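Chapter 6
Sightscreens and the Background of Play

After study of this chapter the student should be able to explain why a batter needs a plain background behind the bowler, choose the position and size of a screen for a small ground, compare fixed and movable types, and prepare a maintenance sheet for one season.

6.1 Why the background matters

In the previous chapter we considered the playing surface, and we supposed always that the players could see the ball well. On many community grounds this is a generous supposition. The ball leaves the hand of the bowler at some height above the pitch, and at this moment the batter must already judge its line and its length. If behind the hand there are parked cars, moving branches or people walking with dogs, the judgement comes later than it should.

A sightscreen is a large plain surface, placed beyond the boundary at each end, in line with the pitch. For play with a red ball it is white. For play with a white ball it is black or another dark colour. The principle is the same in both cases: the ball and its background must differ in lightness, and the background must be quiet. 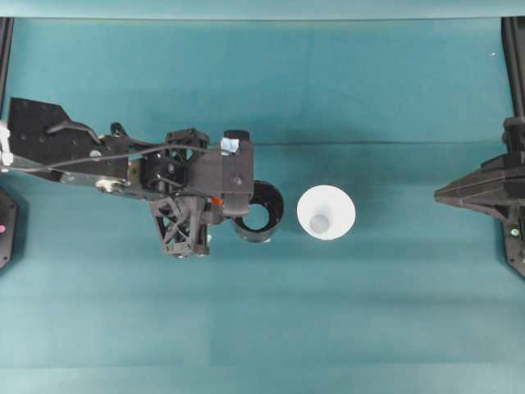 The word quiet needs some explanation. A surface can have the right colour and still disturb the batter, for example when it has wide gaps between the boards, or when sun comes through a mesh and makes a pattern which changes during the afternoon. A torn corner that moves in the wind is worse than a faded panel that stays still. When students visit a ground, they should stand at the batting crease, at the height of a batter in the stance, and look for one full minute before they write anything.

It is common that a club spends money on a new screen and does not look at what stands next to it. A shed with a shiny roof, only a few metres to one side, can undo much of the benefit. Trees are often a help, especially evergreen ones, but they grow, and a planting which was suitable for the first ten years may later throw shadow on the outfield and dry out the soil near the boundary. We return to planting in section 6.5.

6.2 A ground without screens

The ground at Dobre has one turf square and a sloping outfield. It had never had screens at the southern end, where a public path runs close behind the boundary. Asger Vestergaard, at that time the groundskeeper, kept a notebook, and he has permitted us to print one entry from it. The language is his own. The reader should note how he separates what he saw from what he was told.

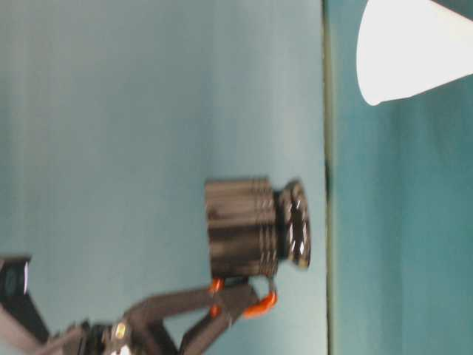 Dobre, 16th April

Second innings of the final. Fine and clear, light wind from the creek side. Path very busy after lunch, I think around 200 people came to watch and most stood at the south end because the shade is there. Play was held up many times while the umpire waved them along. Our opener said that he lost the ball twice out of the hand against a pale shirt. I stood at the crease at tea and could see what he meant. Visitors all out for 292. To ask the council: can the path be moved, or can we have a screen in front of it? North end no complaints, the hedge does the job.

Vestergaard made two proposals in this entry, and each has a different owner. The path belongs to the council and the screen would belong to the club. In practice the second is nearly always faster. At Dobre a movable screen was ready in June, well before the next season, while the question of the path was still in discussion when we visited.

6.3 Position and size

The screen must cover the area from which the ball is delivered, as the batter sees it. Because bowlers deliver from both sides of the wicket, the screen must be wide enough for both, or it must be able to move. Three measurements are needed before an order is placed: the distance from the batting crease to the place of the screen, the difference in ground level between these points, and the free width behind the boundary. The second measurement is the one which is most frequently forgotten. If the ground falls away behind the boundary, a screen of ordinary height will stand too low, and the hand of a tall bowler will appear above it.
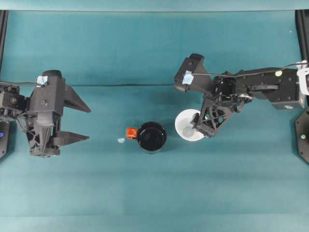

Figure 6.1 Black gripper, open, above a teal surface

A simple check can be made with two poles and a helper. One person stays at the crease. The other holds the poles upright at the intended place, moves them apart on instruction, and marks the ground. The method costs nothing and takes a quarter of an hour.

6.4 Colour and contrast
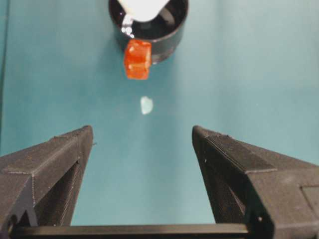 Contrast is easier to judge than to calculate, and for a community ground the eye is usually sufficient. What the student must learn is to compare lightness and to leave the name of the colour aside. A green screen and a red ball have very different names, but late in the day they can be almost equally dark. With the black cup and the white rounded object at its opening there is no such difficulty, and the white is what we notice first. Note also the rim of the cup, which is black but glossy, and shows a grey sheen where it catches the light. A dark screen in gloss paint behaves in the same manner, and for this reason the paint should always be matt.

Leif Ragnarsson, who maintained the screens at Grirnidell and later at Jumer, washed the white ones before he considered to repaint them. Dust and mould take away lightness slowly, so the regular players do not remark it. He kept a small offcut of the original board indoors and held it against the screen at the start of each season - if he could see the offcut clearly from the boundary rope, it was time for the bucket.

Before you continue to section 6.5, draw a plan of a ground you know, mark everything that a batter sees behind each bowler's arm, and write next to each item who is responsible for it. The plan of the Gruvinus ground in Appendix B may serve as a model for the layout.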